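Brullcombe Builders' Board > Humanoids > Working practice

Thread: Minimum rules for soft furnishing tasks (draft 4)

latchpin
Posted February 18, 2019

Draft 4 of our house rules for handling cushions and throws in a mock bedroom or lounge. We run a two-armed humanoid with Havar hands. Comments wanted before it goes into the site manual.

1. The operator states the task aloud before enabling the arms. One object, one verb.
2. Torque limits are set per task and written on the run sheet. No carrying over limits from the last job.
3. Arm cables are checked for free loops at full reach before the first run of the day.
4. The person on the stop button does nothing else.
5. Both hands approach open. Closing starts only when the operator calls it.

Rule 5 is the one people argue with. Approach on a fringed cushion in a tub chair:

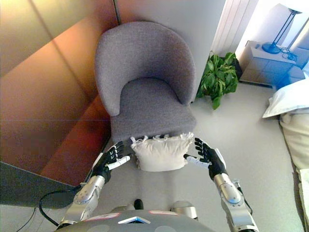 Does rule 4 still apply if the operator has a stop button of their own?

It applies in full. The operator's button is an extra. A person steering two arms is slow to let go of the controls, so the second button must be held by someone whose hands are free.

torque_and_tea
Rules 1 to 4 are fine. Rule 5 is too strict for cloth. With a rigid box I want both hands open and a called close. With a cushion the worst outcome of an early close is a creased cushion. You are adding a spoken step to every run and we do 100 runs in a session.

latchpin
The rule isn't there for the cushion. It is there so the person on the stop button knows which phase the arm is in. If the close can come at any moment, they have nothing to compare the motion with.

fernhurst_b
Agree with latchpin on 5, disagree on 2. Written limits per task sound good but people copy the line above. We went through our sheets in May and found 518 entries, nearly all the same value. Have the software refuse to start until the limit is typed in afresh.

latchpin
Fair. I will reword 2 to say typed in at the controller, then copied to the sheet.

For one-handed grips I have a further clause, 5a. The idle hand stays up and open, clear of the object, and is not used to brace against furniture.
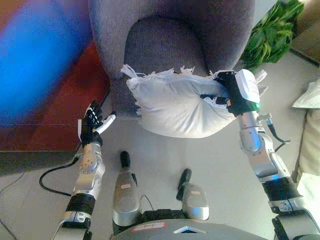 Bracing puts load into the wrist that the arm limits do not see, and if the chair shifts the whole posture goes with it. If a task really needs a brace, it gets its own sheet and its own limits.

torque_and_tea
5a I can live with. How far clear? "Clear" means whatever the operator wants it to mean at the end of a long day.

latchpin
Draft 3 had a distance. It was dropped when we found it could not be judged from the head camera.

Pawlak_user
We use the Pawlak wrist covers and they change the hand outline enough that any fixed distance would need measuring again. Leave it as "clear" and train for it.

fernhurst_b
What about fringe, tassels and loose threads? Those are what worry me. A thread in a finger joint is an hour on the bench.

latchpin
Clause 6, new in this draft. Where the item has a fringe, the grip is taken on the body of the cloth if it can be reached. If fringe is gathered in with the fold, the operator holds position, opens fully and looks at the fingers before the next grip.

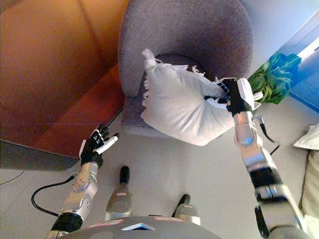 Finger joints are then inspected at the end of every session that used a fringed item, and the inspection is signed for. A torch and a pair of tweezers live in the tool drawer for this.

torque_and_tea
"Opens fully" will drop the item if it has been lifted.

latchpin
Then lower it first. I will add that.

Pawlak_user
The Latau checklist asks for the joint inspection every 600 cycles instead of every session. Less paperwork.

fernhurst_b
Cycles are no use to us. The counter includes free-air movements, so the number tells you nothing on thread. Per session is simpler.

torque_and_tea
Still against 5 for cloth. Put me down as objecting and I will follow it anyway.

latchpin
Noted. Draft 5 will have the changes to 2 and 6, with 5 and 5a left as they are.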